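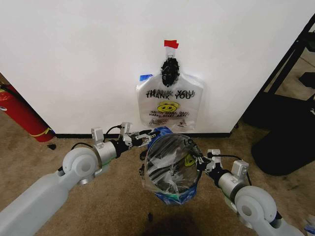
第三章 给垃圾桶换袋子

这一章我自己写得最来劲,因为换袋子看着简单,我却折腾了好久才找到顺手的办法。Vida办公区现在都照这个来,你新搬进来,跟着做一遍就熟了。

3.1 先把袋子挂好

我喜欢用那种印着THANK YOU和笑脸的白色背心袋,超市、小吃店常见的那种,半透明,薄薄一层。整叠买回来,别拆散,顶上那条窄边留着,挂墙全靠它。

1. 找一块平整光滑的白板面,位置就在垃圾桶正上方,手一伸能够到就行。
2. 用干布把板面擦一擦,有灰的话胶带粘不牢。
3. 把整叠袋子举起来,窄边朝上,字朝外,用红胶带压住窄边,使劲按30秒。
4. 轻轻往下拽一拽。要是胶带翘了,换一段新的,旧的别再往回贴。

注意:胶带不要贴到袋口上!我第一次就这么干的,结果一扯带下来一串,捡了半天。

小提示:我习惯用两种颜色的胶带,红的固定袋子,蓝的做记号。颜色你随意,自己分得清就好。

3.2 取一个新袋子

5. 一只手按住整叠袋子的上部,另一只手捏住最外面那层,慢慢往下撕。薄袋子容易两层粘在一起,先用指尖搓一搓再撕。
6. 两手各捏一边提手,往外拉开,抖两下,让空气进去(这一步我特别喜欢,噗的一声就鼓起来了)。

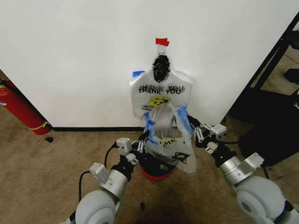
3.3 套到桶上

7. 袋底先放进桶里,用拳头轻轻往下送,送到底为止。
8. 袋口翻出来,包住桶沿,转一圈捋平。小圆桶配小袋子会有点紧,先套一边,再拉另一边。
9. 把两边提手往外翻,垂在桶外面。等要扔的时候一提一系,特别省事!

当心:别为了套得紧就猛拉提手,这种袋子从提手根部裂开是常事。真裂了也不要紧,拿去装废纸,换一个新的重来。

3.4 平时怎么打理

垃圾装到大概三分之二我就换,再满就不好系了。地毯上洒了东西要赶紧弄干净,尤其是咖啡渣,踩进去很难清。汤汤水水请倒进茶水间的水池,薄袋子兜不住。

袋子快用完时,到Plenolska储物柜第3格去拿,柜门密码是123。拿走最后一叠的话,在柜门内侧的单子上写一笔。

换新的一叠之前,记得把旧胶带撕干净。撕的时候贴着板面慢慢往后拉,残胶用温水布捂一会儿再擦。我试过拿指甲抠,板子上留了印子,到现在还看得见。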